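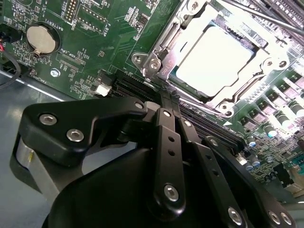

What is the grant paying for?
Parts, bench time and consumables for a robot cell that takes processors out of old desktop computers and puts replacements in, built in the shared workshop at Estberg.

Progress report to the Zuvine small projects fund
9 April 2024

This is the second report on the desktop rework cell. The first one went in last November and covered the table, the arm mount and the first round of wiring. This one covers everything since then, what has been spent, and what is left to do before the grant closes.

Where the work stands

The arm is mounted and runs from the workshop computer without the temporary controller we were using in the fall. The gripper is on its final bracket. The wrist camera and the fixed camera are both calibrated, and the calibration now gets checked at the start of each session with a short script. That script took longer to write than planned, but it has saved time since.

The program is split into separate steps: find the socket, work the lever, open the retention frame, lift the processor, set it down, and the same in reverse with the replacement. Each step can be started alone. In the first version it all ran as one long sequence, and any fault meant going back to the beginning.

Finding the socket is in good shape. The metal heat spreader on a processor reflects a lot of light, and under the old lamp the software would lose the edges of it. We moved the lamp higher and put a sheet of tracing paper over it. There is still some glare, mostly off the capacitors and inductors next to the socket, but the software now ignores that area.

The lever is the hard part. It is thin, it springs back, and the gripper fingers have to come in close to the memory slots to get a good angle. We have tried three approach paths. The current one comes in from the slot side at low speed and stops if the motor current goes over a limit. The limit is set low on purpose, so we get false stops. I would sooner have those than a cracked slot.

Lifting the processor works when the part is square in the socket. If it has shifted even slightly, the fingers close on one corner first and the step aborts. Softer finger pads are on order from Nemell. 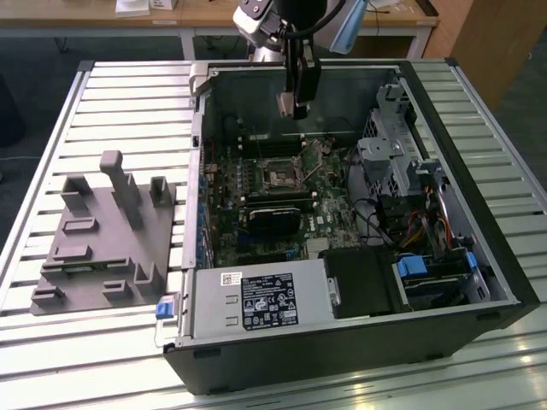
Why does the cell work inside a complete computer and not on a bare motherboard?
Most of the machines donated to the workshop arrive whole, and pulling every board first would take a person longer than the processor swap itself.

Working inside the case does cause trouble. Cables are the main one. Every donated machine has them run differently, and a loop of cable across the board can catch on the gripper or hide a connector from the camera. For now a person ties them back before the run. I don't expect to automate that under this grant.

The fixture plate was printed in sections and has been through several versions. The early ones warped at the corners. The current one has taller blocks and holds parts well enough, though one of the holders needs to be reprinted with a looser fit. The slatted table has been good to work on, and everything can be bolted down and moved again without drilling.

Test runs

Since November we have logged 700 attempts at single steps. Most were on the lever and the lift. Full swaps from start to finish are a much smaller number – 14 so far, all on the same model of computer. The log sheets are in the shared folder and can be sent on request.

One motherboard was lost in February to bent socket pins, caused by setting a processor down at an angle. The set-down step now pauses above the socket and takes a second picture before going lower. We have not bent any pins since that change.

Spending

The award was 2000 dollars, and nearly all of the equipment portion is spent. The largest item was the gripper and its spare fingers. The lamp, printer filament and fasteners came in under budget. The bracket plates were cut at the Baranauskienė machine shop for the cost of the material, and the difference went toward a second power supply for the arm. Receipts are attached in the same order as last time.

What is left

Fit the new finger pads and repeat the lift tests with the processor slightly off square.
Reprint the loose holder.
Try 3 other models of computer, starting with the ones the workshop has the most of.
Write up the build notes so another workshop could follow them. The wiring section is drafted, the software section is not.

Request

I would like to move what remains in the travel line to parts. The trip it was meant for is no longer needed, and replacement fingers wear out faster than I budgeted for. The total would stay the same. If that is acceptable, a reply by email is enough and I will note the change in the final report.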